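Notebook, Mestari cell, November
Friday, open day

7:40 a.m. In early to get the good extension cord before the printing people do. They had it already. Ran ours off the wall by the sink and taped it down twice, and somebody with a stroller will still find it.

Plan as agreed: the real arm runs the short loop on the bench (pick, lift, put back, look pleased). The simulated one runs on the big monitor next to it, same controller, longer task. Visitors get to choose the object in the simulator and the arm goes for it. We are calling this "interactive."

8:30. Simulator would not load. The Drosis license server wanted to be updated and would not say by whom. Restarted it, went to get coffee, came back and it was fine. Writing that down as the procedure until there is a better one.

9:15. Dry run on the real arm. Fine for 8 loops, then it stopped with a joint limit warning on the wrist. Same pose as last month. I moved the home position a little and the warning went away, which fixes the demo and leaves the problem exactly where it was. Still on the list.

10:00. Doors. First group was the high school from Wamurton, 30 of them, into a space we had marked out for a dozen. They all went straight past the real arm to the monitor. Hours of cable management on that bench.

Questions worth keeping:

Does it know what a banana is? (Answered yes, then spent ten minutes taking it back.)

Why is it upside down? Good question, and we should have a better answer than "the mount was there." The true one is reach: hung from above, it gets to the whole platform without having to lean over its own base.

Can it make the coffee? Asked by every group, without exception. Next year I am putting a sign up.

How much did it cost? Pointed at the poster, which does not say.

11:20. Object voting. We had guessed people would ask for the cube, because the cube is what works. They asked for the mugs, and then for the banana, and then for the mugs again. The mug grasp comes in from the top and pinches the rim, and it depends a lot on how the handle sits. Success on mugs was worse than the number we printed on the handout. I would like us to stop printing numbers on the handout.

The plate: one boy asked for it and I said sure. The gripper came down flat on it, thought about it, and closed on nothing. He asked for it again. Same result. He seemed to enjoy it more than anything else we had on offer, so I left him to it until his teacher collected him.

12:30. Lunch, meaning the leftover rolls from the welcome table. Counter on the monitor said 161 grasp attempts since opening. That figure includes the plate.

1:10 p.m. Ban people came by. They make the crates we keep not buying. Polite, took a lot of notes, wanted to know if the crate handles could be a grasp target. In the simulator, with the crate empty, maybe. On the bench I would not put my name to it. They asked whether the simulator has friction "like real friction." Told them it has a number for friction, and that we picked it. Follow up with them next week about dimensions. Ours were drawn by eye and I would be surprised if they match anything in the catalog.

2:00. Bad half hour. Someone leaned on the keyboard and reset the camera view to under the floor. Crowd of adults watching a gray nothing. One of them said it was very calming. Key binding for reset is now disabled, and should have been since the last open day, when the same thing happened.

2:45. Reworked the layout between groups, using the full set of objects. Wanted more room for the approach and the crates kept out of the way of the plate. Notes on where things stand so we can get it back:

- Mugs at the back, in a row: red, yellow, teal. Gripper starts over the yellow one, pointing down.
- Red plate forward and to the left of the red mug. Banana in front of it, off to the right, lengthwise.
- Orange-yellow bowl just below the white bottle with the gray cap. Best drop target we have, wide and forgiving.
- Yellow crate on the right and farther back, black crate on the right and nearer the front, turned a bit. Leave the turn in. It makes the planner work for its living.
- White cabinet stays on the left. It is only there as an obstacle, and the drawers are not to be promised to anyone.

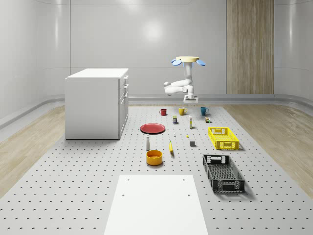
Afternoon runs with this layout

Better. Some 40 attempts before closing, mostly mugs, and the arm quit taking the long way around on the left side. Yellow mug is close to reliable. Teal still gets nudged on approach when the path comes from the bowl side. Small cube never missed, and no one asked for it except me.

To do before the next one

Wrist limit on the real arm. Properly this time.
Crate dimensions from Ban.
Save the layout under a name that is not "new_new."
Find out who updates the Drosis server.
Book the extension cord.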